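Plaso Family History User Guide
Section 4: Recording Name Variants
Last revised August 27, 2022

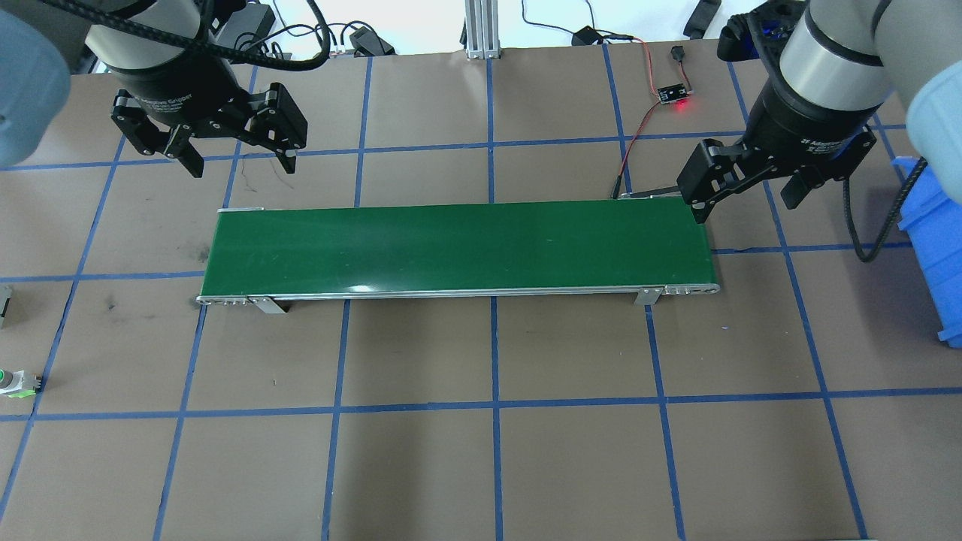 People in old records seldom keep one spelling for life. A man may be baptized under one name, listed under another in the census, and buried under a third. Plaso stores all of these on a single person record so that a search on any one of them brings up the same individual.

Before you begin

Complete the import steps in Section 3. Plaso imports up to 2,000 people at a time. The Timdale sample tree that comes with the program has 2,651 people and is supplied as two files; load both before trying the steps below.

Make a backup. Variant names can be edited later, but a merge cannot be undone once the program has been closed.

4.1 Choosing the main name

1. Open the person record and click the Names tab.
2. Look at the entry marked Main. On imported records this is the first name found in the file, whatever its source.
3. To use a different name, select it and click Set as Main.
4. Click Save.

Note: We suggest using the birth or baptism name as the main name, even if the person never used it as an adult. Charts and reports can be set to print a different one (see 4.3).

4.2 Adding a variant

1. On the Names tab, click Add.
2. Type the name exactly as it is written in the source, including any misspelling.
3. Choose a type: Birth, Married, Nickname, Stage, Changed, or Clerk's Error.
4. Enter the source and page. If you leave this blank, the variant is saved with a gray question mark.
5. Enter the years in use, if you know them. A single year is accepted.
6. Click Save.

Each person can have 16 variants. If you need more than that, put the extra spellings in the Notes field, where they will still be found by a full text search.

Caution: Do not enter two names in one box with a slash between them. Plaso reads everything after the slash as a surname.

4.3 Names on charts

1. Go to Reports, then Chart Options.
2. Under Display Name, pick Main, Most Used, or Ask Each Time.
3. Check Show Nickname in Quotes if you want it printed between the first and last names.

Most Used is worked out from the number of sources attached to each variant. A name found in only one source will not be picked over one with several, unless you lock it with the padlock button.

4.4 Merging two records

Example: the sample tree has Ashraf Belhaj at record 944 and an A. Belhaj, no birth date, further down the list.

1. Open record 944.
2. Click Merge With and select the second record.
3. Compare the two columns. Conflicting dates are shown in red.
4. Check the box beside each item you want to keep.
5. Click Merge. The name from the second record is added as a variant.

Caution: Matching names are not enough to merge on. Compare parents, spouse, and place first.

If you also use the Rorus or Fahmy add-ons, run Rebuild Index from the Tools menu after any merge. Place lists are covered in Section 5.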